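Good news for anyone who likes their science fiction short and a little sad: Hanna Horobets has a new novelette out, and I read it twice before lunch! It's called "Harasym," it's in the May issue of Tronance, and it follows a lighthouse keeper on a moon with no sea. 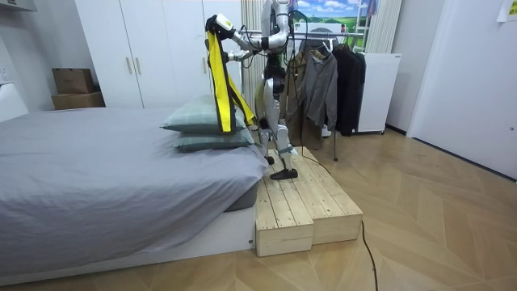
I won't spoil the ending – but the letters from home matter more than you'd think. Uliana Hutsuliak edited it, and she tells me it started out at 900 words and just kept growing.
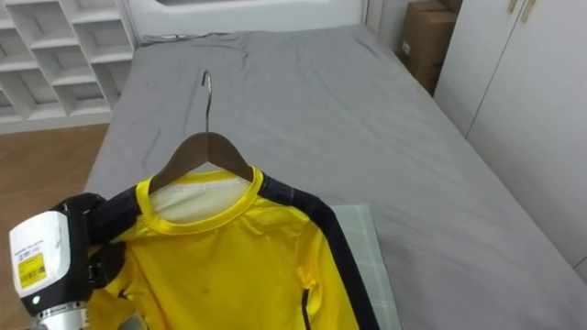

Also in the issue

There are 2 reprints, plus a funny little time travel piece set in Vandton that I liked a lot (the dog is great). Subscribers have it now, and single copies go on sale later in the month.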